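Tramero Surfaces
@tramerosurfaces
5 February 2022

Thread on countertop overhangs. Most of the callbacks we get in January are overhang problems of one kind or another, so I'm writing down what I tell people on the phone.

1/
Definition first. Overhang is the distance from the finished face of the cabinet to the outer edge of the top. Finished face means the door or drawer front, with the door on. A lot of drawings dimension it from the cabinet box. Those are different numbers, and the difference is the thickness of the door plus its bumpers.

2/
If your drawing says "overhang" and has no reference line, ask. Write the answer on the drawing. Fabricators will assume box or door depending on who trained them, and both camps are sure they are right.

3/
A standard front overhang exists for two reasons. Spills run off the edge and drip clear of the drawer fronts, and your hips meet the slab before they meet the handles. If you have long bar pulls, check the second one with a tape before you sign off.

4/
Drip behavior depends on the underside as much as the distance. Water follows a rounded bottom edge back toward the cabinet. A crisp lower edge, or a small groove cut on the underside, breaks that. The groove costs very little at the shop and is miserable to cut in place.

5/
Ends are a separate question. At an exposed end panel, match the front overhang if you want the corner to look even. At a range, go flush with the cabinet side or follow the appliance sheet. At a wall, leave a small gap for the caulk joint, and remember that the wall is not straight.

6/
On walls. We template with the cabinets set, screwed and leveled. A client sent us box dimensions off the Ukstead planning sheets and asked for a top cut from those. The sheets were fine. The back wall bowed, and the overhang would have run from too much at one end to almost none at the other.

7/
You can scribe the back edge to take up a bow, but only if there is spare depth in the slab. Order depth before template and you lose that option. A backsplash hides a modest gap. It does not hide a tapering front overhang, which you will see every day from the doorway.

8/
Thick edges. A slab that looks thick at the front is often a thinner sheet with a mitered or laminated strip along the edge. That changes what is available underneath. The build-up drops below the top of the cabinet, so the upper drawer can hit it. Either raise the sheet on a sub-top or confirm the drawer clearance.

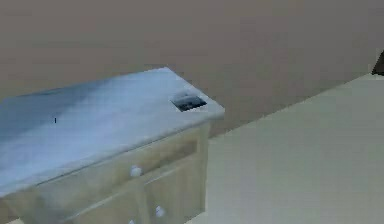
9/
The drawer clearance problem is the most frequent one in our job log. The symptom is a top drawer that opens a little and stops, or one that scrapes along the build-up. The fix after installation is to lower the drawer front, and then none of your reveals line up.

10/
Corners. A square corner in plan view still needs a small radius on the vertical edge. Dead sharp stone chips, and dead sharp anything hurts at hip height. Ask for the smallest radius the shop will guarantee against chipping and get that in the quote.

11/
If a free corner sits on a walking route, consider clipping it. A clipped corner needs the cabinet below to agree with it, or the overhang goes uneven on the diagonal. Draw it at full size on cardboard, tape it down, and walk past it for a few days.

12/
Unsupported spans. Seating overhangs are the place where people get hurt or crack a slab. The limit depends on material, thickness and what sits on the other side as counterweight. Take the figure from your slab supplier in writing. Do not take it from a thread, this one included.

13/
Brackets go into framing or solid blocking. Screws into the cabinet back panel hold the bracket up and nothing else. We had two Natby islands come back to us last year with brackets fixed into back panels. Both had moved. Neither top broke, but the seam on one had opened enough to catch a fingernail.

14/
Seams and overhangs interact. Keep seams off the unsupported part if the layout allows it. If it doesn't, put a bracket close to each side of the seam.

15/
Dishwashers. The top needs to cover the appliance and its door edge, and it gets steam from below every time somebody opens the door early. On wood or wood-core tops, seal the underside and fit a vapor strip. On stone this matters less, but the mounting tabs still need something to attach to. Side mount is simpler if the machine allows it.

16/
Tolerances. We hold ours at the shop and then measure again on site at five points along the front. If a fabricator can't tell you where they measure, the tolerance on the quote does not mean much.

17/
Someone asked about the Van der Linden edge profile with the undercut. It looks good, and it makes the front read lighter. It also moves the point where water lets go of the edge farther back, so you need more overhang to get the same drip clearance. Budget for it at the drawing stage.

18/
Things to have on paper before you approve a template:
- reference line for overhang (box or door)
- overhang at front and at each end
- edge build-up depth and top drawer clearance
- corner radius
- bracket positions and what they fasten to
- seam positions

19/
Replying here to the question about replacing a top and keeping old cabinets. Same rules, with one extra step. Check the boxes for level after the old top is off, since the old top may have been holding them in line. Shim first, template second.

20/
Undermount sinks have their own overhang question, the reveal at the bowl. I'll do that in a separate thread once I have the drawings cleaned up.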